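4.3 When a hand stalls in the kitchen sim

I hit this one so often last October that it finally gets its own section. Symptom: a hand reaches its target, stops dead, and the Oltico console throws fault 3449 (grip timeout).

1. Press Hold before anything else. Both arms freeze where they are.
2. Open Contacts and find the hand that reports zero force.
3. Drop its finger speed to 25 percent.
4. Set the contact margin to 2 mm, then press Save.

Caution: don't hit Resume while a hand is still touching something. Mine shot straight through the counter - and if your Nokau arms are linked to the sim, the real ones will try to follow!

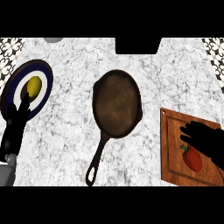 Written by the Gunura setup guide author, simulation support
Updated Aug 22, 2026

5. Check both hands before you back off. With the left one down at the plate by the yellow fruit and the right one over the red pepper, I back off the left first, then the right.
6. Clear the fault and rerun the task from the start.

Note: if 3449 comes back, raise the timeout to 200 ms and send me the log. I still haven't found out why it likes round objects so much.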